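# Dark backdrop keeps photographing as patchy gray, what am I doing wrong?

**Brynhildur Thoroddsen**

Hi all! I sell secondhand buttons and small brass bits online (mostly coat buttons, some buckles) and I'm trying to get my listings to look like they belong to the same shop. I bought a length of dark backdrop from Kaltis in the spring because the white paper I was using made everything look like a dentist's brochure.

In person it's a lovely deep color. On my phone it goes pale in the middle and nearly black at the edges, and every fold I ever put in it shows up. My listings page now looks like 187 different backgrounds. I've got one window on the left, a desk lamp on the right with whatever bulb it came with, and I shoot on the dining table after 4 p.m. when I get home. I edit in Irneo on the phone, just the free version.

I've tried turning the exposure down, but then the brass goes muddy. I've tried ironing too, which helped for one evening until I folded it up again. Do I need a better backdrop or better lights? I can spend 80 dollars, and I'd rather spend none of it.

**Dewanti Tjoa**

Oh, I know this one so well! I did jewelry listings for a friend's shop for two years and fought with dark backgrounds the whole time. Keep your 80 dollars for now.

The pale middle is your lights. You've got a window on one side and a lamp on the other, and where the two overlap you get a bright patch, and then it drops off toward the edges. Matte stuff still bounces a fair bit of light back at you when the lamp is close. Turn the lamp off completely and try it with just the window and a piece of white foam board standing on the opposite side. If it's too dark after work (it will be by October), use only the lamp, but move it back a good arm's length and hang a sheet of baking parchment in front of it, well clear of the bulb. 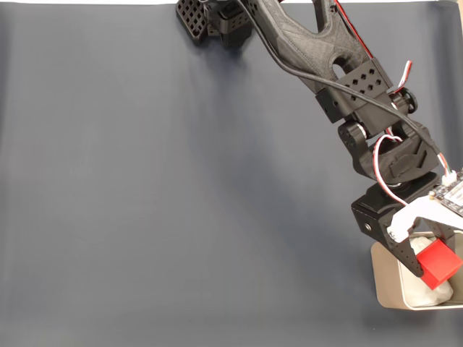

*Slate blue, matte. Lighter across the center, darker toward the left and bottom, faint creases.*

You get the same kind of unevenness even on a smooth one, so please don't run out and buy a second backdrop. I have four and they all do it.

Now, the phone. It looks at all that dark and decides the picture must be too dim, so it brightens everything. Tap on the button itself (the brass one, I mean, ha), hold until the focus locks, then slide the brightness down a little. Only a little! If the brass goes muddy you went too far, or your foam board is too far away. Brass needs something white to reflect. I sometimes prop a business card just out of the shot, and it makes a ridiculous difference.

For creases — stop folding it. Get a cardboard tube, the kind wrapping paper comes on, and roll it with the good side out. If yours is fabric, steam it from the back and let it hang overnight. If it's paper, don't steam it, just roll it and live with the old folds or trim past them. You didn't say which you have, and Kaltis used to sell both.

Last thing, lock the white balance if your camera app lets you. Half of your 187 backgrounds are probably the same background at different times of day.

**Rahman_50**

just crop tighter. buttons are tiny, why is there so much background in the first place

**Brynhildur Thoroddsen**

It's fabric! Steamed it last night and it's hanging off the shower rail now. Tried the lamp-off thing this morning with the lid of a white shoebox standing in for foam board and the patch in the middle is mostly gone. The edges are still a bit darker, but I kind of like that. Will redo the Dranov coat buttons on Monday and see if they match the rest.

And Rahman, fair point, I'm cropping.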